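From: the Nuchit desk
To: displacement-coord list
Subject: Re: Urkgate crossing hours and the Nulldale figures

Replying inline to the points raised yesterday. Please keep the subject line as it is so the archive threads it.

> The July sheet gives 800 households in Nulldale. The sheet before it
> gave a much lower number for the same sites. Is this a real increase
> or a change in method?

Mostly a change in method. Until the end of June the Nulldale sheet listed only households registered at the two school sites. From July it also takes in households staying with relatives inside the town line, if they have been entered by a ward office. The school sites themselves barely moved. Anyone plotting the two series together should put a break between June and July and label it.

The 800 is a household count. I have seen it quoted as people in two situation notes already. Please correct that if you forward either of them. We do not have a reliable household size for the town, so I would not multiply it by anything.

> Second, several of us were told that the Urkgate crossing is open to
> civilian traffic again. Others were told it is open to trucks only.
> Which is it, and who is the source?

Both were correct at different hours. The notice posted at the crossing has trucks with cleared manifests going through from 6 a.m. until noon, and people on foot from 1 p.m. until 4 p.m. Private cars are not covered by the notice. Some have been let through in the afternoon and some turned back, and we have no pattern that would hold up as advice to drivers. Do not publish "open" or "closed" without the hours attached.

The shelling on the ridge road stopped traffic on 2 afternoons this month. In both cases the crossing itself was not hit and the posted hours stayed the same. The stoppage was on the approach. Log these as road closures under the approach segment, code R, and leave the crossing status field alone. If you log them as crossing closures they get counted twice when the monthly table is built.

> Third, the ceasefire monitors' note lists 92 incidents. Our own log for
> the same weeks is shorter. Should we adopt their number?

No. Their note counts every report received. Our log counts an event once, after merging reports that match on place and fall within the same hour. The two numbers answer different questions. Cite theirs as "reports" and ours as "events," and give the reporting window in each case. I went through their list against ours and found no event on our side missing from theirs. There are a few on theirs that we have no second source for, and those stay in the pending tab until we do.

> Last, is the Dullumine convoy still planned, and for how many?

Still planned. The request is for nearly 2000 winter kits, to be split between Nulldale and the villages south of Dullumine. The split has not been agreed. The district office wants it by registered household, and the village councils want it by head count. Either one works for loading, but we need the answer before manifests go to Urkgate, as a manifest cannot be changed once it is stamped. 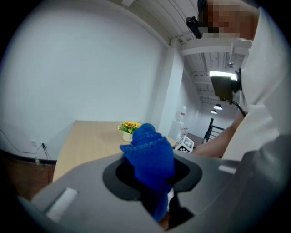 On timing, the truck window is the constraint. Loading at Nuchit has to be finished the evening before for the first vehicles to reach the crossing by 6 a.m. If they arrive after 11 a.m. they should expect to be held over until the next morning, and the parking area on the near side has no cover. Drivers should carry water for an overnight stop.

Requests to everyone on the list:

Send site numbers as households, with the ward office named.
Use local time on all incident entries. Three partners are still sending UTC without marking it.
Do not attach the full spreadsheet to replies. The list software drops anything over the limit and does not tell the sender.
Spell Urkgate as one word. The split spelling breaks the lookup.

The revised sheet will go out once the Dullumine split is settled. Until then the July version stands, with the method note added at the top. If your copy has no note on the first tab, it is the old file and should be deleted.

Nuchit desk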